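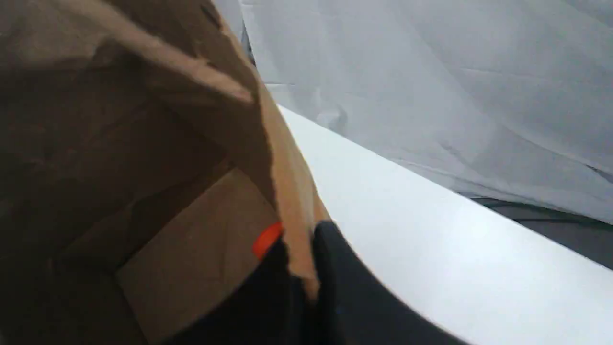
Brown paper bag, open at the top

Shop platform catch-up, May 12, 2021
Notes by Hatsue Hamada

Me, Dariusz and Huguette on the call, Thierry Tanguy joined at item 2.

1. Draveck upgrade. Dariusz has it running on the test server and I'm really pleased (checkout feels so much quicker!). Of our 279 product pages, 8 still lose their size options. He'll fix those first.

2. Payment plug-in. Thierry T. wants to stay on the February version until Tratmont answer his ticket. Agreed.

3. Old customer accounts. Huguette found almost 156 duplicates and will merge them by hand, bless her.

4. Backups. Moved to Himau, I'm to send everyone the new login.

Apologies: Thierry Aubert.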